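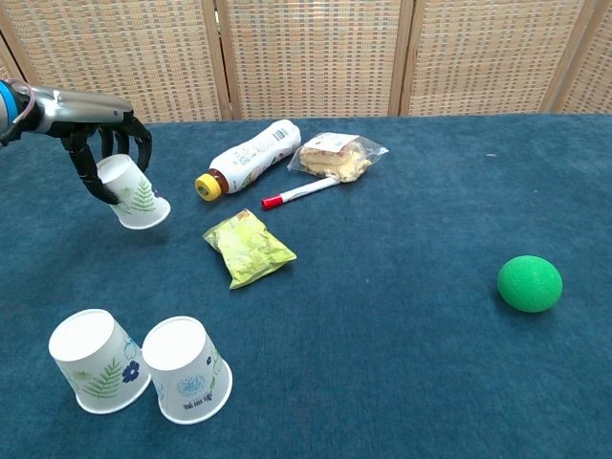

Figure 1. The hand holding a paper cup above the table, with two more upside down beside it.

4.3 What went wrong on Thursday

By May our cup-stacking routine, which we had named Flasano before we knew how it would behave, was managing most of its attempts in the Derkberg lab. We then booked a session of 20 runs to get tidy figures for this report. We got 16.

Runs 1 to 15 were dull, and we were very pleased with them. On run 16 the hand closed on a cup as normal, lifted it and refused to let go. The software reported "release complete" and went on to the next step with great confidence, pressing the cup it still held into one it was meant to pick up. Paper cups do not put up much of a fight. One of us hit the emergency stop, after a short discussion about which of us was nearest to it.

The log showed 2 faults. The finger controller had dropped off the network, and our code took the last command sent as proof that the fingers had moved. The first was a badly seated connector. The second was us.

We now read the finger positions back before the arm is allowed to travel, and the stop button has been moved to the operator's side of the table. The remaining four runs will be done once the Khaemba group gives us back the spare cable.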